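# Showing the Task by Hand - Notes for Session 2

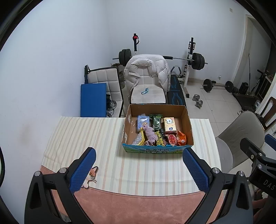 *Unpacking task, camera on the hand-held gripper. Mixed items in an open cardboard box.*

There are two usual ways to show a robot a manipulation task. In remote control, the demonstrator drives the real arm through a leader device and watches it move. In hand demonstration, the demonstrator holds a gripper like the one the robot will use and does the job directly. This session covers the second.

## Picking from a box

Items in a box fail in different ways. Before recording, sort yours by how they behave when squeezed:

- Rigid: cartons. Close on two parallel faces. Too wide a carton has to be turned first.
- Flat packets: a slanted one, like the black SHOE WIPE packet, is best taken near its raised end.
- Soft packs and fabric: pinch a fold. Closing on the full width pushes the item away.
- Shiny or clear bags: easy to grip, hard for the policy to see. Record more of these.

The box walls limit your approach angle. A person tilts the wrist without thinking, and the arm may not be able to follow. Keep to tilts the arm can reach - the Hever replay tool marks the frames where it can't.

## Recording rules

1. Start every take with the fingers open and the whole box in view.
2. One item per take. Pause briefly before closing.
3. Keep your free hand out of the box.
4. If you drop an item, finish the take and tag it "drop". Don't delete it.
5. Rearrange the items between takes.

The Kindska set used in the lab has 193 takes, of which 100 are held back for testing. Don't train on those.

## For Monday

Record the same pick by hand and by remote control, then compare time per pick and path length. Work in pairs. Send both files to Natalia Zamudio before class.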